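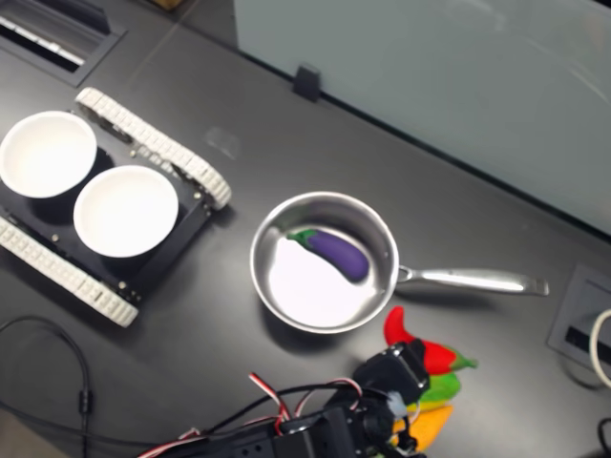 1/ Play kitchen downsizing, June 2024. The real kitchen has one saucepan I trust. The pretend one is better equipped than most restaurants and I would like my table back.

2/ Ground rules, so you can all hold me to them. One pan. Two bowls. Vegetables to be negotiated. Everything else goes in the Denwood crate and the crate goes to the library toy swap before I start having feelings.

3/ The pan stays. It's stainless steel, it's shiny, it has a proper long handle, and it's nicer than what I cooked my own dinner in last night. I have considered a trade. I'm told this is theft.

4/ The eggplant is in the pan because the eggplant is always in the pan. Whole, leafy cap still on, no oil. I've been served this dish 11 times this month and I've learned to say "smoky."

5/ I do like that eggplant though. Glossy purple, very deep, better looking than any eggplant I've paid for. The ones at my store look like they've been through a divorce.

6/ Peppers are plush. So the kitchen has a hard shiny pan and soft produce, and you'd be surprised how satisfying it is to drop one into the other. No clang. I'd recommend it after a work call.

7/ Red chili has a curled tip and a green stem and has been declared Too Spicy For Grownups. I am not allowed to cook with it. I'm allowed to hold it "for a minute."

8/ Bowls: plain white, round, thick rims. I wanted to swap them for the Wandach ones with the little fish on the bottom and was informed that fish can see the soup. Plain white it is.

9/ Someone asked where the vegetables came from. Mixed origins. A few from a Werkelier bundle I paid 45 dollars for, which also included a felt leek so long it had to be stored diagonally. The leek is in the crate. Farewell, leek.

10/ Also in the crate: a wooden toaster that eats its toast, half a pizza, the cash register that says "thank you" at 3 a.m., and a croissant with bite marks I can't account for.

11/ The cash register has come out of the crate. I didn't do it. Moving on.

12/ Washing notes for the plush stuff, as I get asked every time: mesh bag, cold water, then air dry on a rack. Takes a day and a half. A rack of damp peppers in the bathroom does raise questions with guests.

13/ The pan just gets dish soap. I dry it right away or it spots, and then the head chef sends it back.

14/ To the person in my replies who says a play kitchen needs "at least one grain": we had rice. Real rice, in a scoop. One afternoon. I found some in July of the following year, inside a boot.

15/ Storage, for those following along at home: vegetables go in the pan, the pan goes on the low shelf with the handle facing the wall, bowls go next to it. If the handle faces out I will find it with my hip.

16/ Somebody's offering a full Kwok play stove on the neighborhood page, free, two streets over. Four burners and an oven door that lights up. I have closed the tab.

17/ I have reopened the tab.

18/ It's 45 inches wide. Where would it even go. (By the window. I measured.)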